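Checking and Resetting a Two-Finger Gripper on a Can-Handling Cell

Applies to: Sterberg bench cells with the wrist camera option
Last revised 7 May 2021

This procedure covers the finger change and the camera check that follows it. It is written for the can-sorting cell at Plindale but holds for any Sterberg bench cell with the same wrist. Allow 80 minutes for the full job. If only the camera check is needed, start at Step 4.

Before you start

You will need a 2 mm hex key, a lint-free cloth, a steel rule, the matched pair of replacement fingers and access to the Elora controller screen. Do not mix one new finger with one old one. The pads wear at different rates and the pair will close off center.

Read the cycle count from the maintenance tab and write it in the log. The last change on the Plindale cell was made in December at 3,453 cycles, when the left pad had started to round over at the tip. Cells that pick painted cans tend to need fingers sooner than cells that pick bare ones.

Step 1. Park the arm

Send the arm to the service pose from the Elora screen and wait for the status line to read PARKED. Open the gripper fully. Switch the controller to manual, then cut power to the gripper at the wall box. The arm brakes stay on. Do not push the wrist by hand to get a better angle — the brakes will slip slightly and the zero position will be lost.

Step 2. Remove the old fingers

Each finger is held by two screws on the outer face of the carriage. Loosen both before taking either one out. If a finger sticks, rock it along the line of travel. Do not pry against the camera bracket.

Wipe the carriage faces with the dry cloth. Grit under a finger foot shows up later as a tilt at the tip, and it is easy to mistake for a bent finger.

Step 3. Fit the new pair

Seat the left finger first, flat face inward. Run both screws in until they touch, press the finger back against the shoulder of the carriage and then tighten. Repeat on the right. Restore power, close the gripper at low force and look at the tips from the side. They should meet along the full height of the flat. If there is a gap at the top, loosen the screws and reseat the finger that leans. A gap at the bottom nearly always means grit.

Step 4. Check the camera view

The wrist camera is aimed so that both fingertips stay in view with the gripper open. Move the arm over the can row at approach height and open the live view. Both tips should be sharp and should rise from the lower part of the picture, one from each side, with open space between them. Cans should be visible beyond the tips.

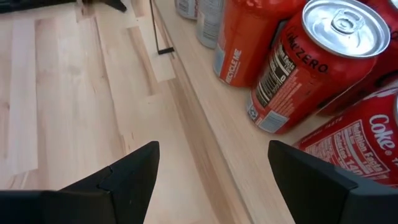

If one tip sits much higher than the other, go back to Step 3 before touching the camera. Only when the fingers are known to be seated should the bracket be moved. Loosen the bracket clamp a quarter turn, correct the angle and tighten it again while watching the live view, as the clamp drags the camera a little as it closes.

Glare is the other common fault. Can lids and glossy paint throw highlights that the Marwat vision package can read as edges. Lower the exposure in small steps until the lid rims stop blooming. Leave the gain alone. If printed text on the cans can no longer be read in the live view, exposure has gone too low.

Step 5. Reset the grip width

New fingers change the zero. On the Elora screen choose Gripper, Set Zero, and let the gripper close on nothing. Then place one empty can on its side between the fingers and run Test Grip. The can should be held without denting. If the screen shows fault 204, the gripper closed past the expected width; repeat Set Zero and check that both pads are fully home.

Do not use a full can for this test. The force limit is set for empties.

Step 6. Dry run

Run one pass over the row in manual at low speed with the gripper open. Watch the outer side of each finger as it comes down beside a can. Where cans are packed tightly there is little room for a finger, and a touch on the neighboring can will roll it. If contact occurs, raise the approach height and repeat the pass.

When the pass is clean, switch back to auto and enter the finger batch number and the new exposure value in the log. Keep the old pair in a marked bag until the next service.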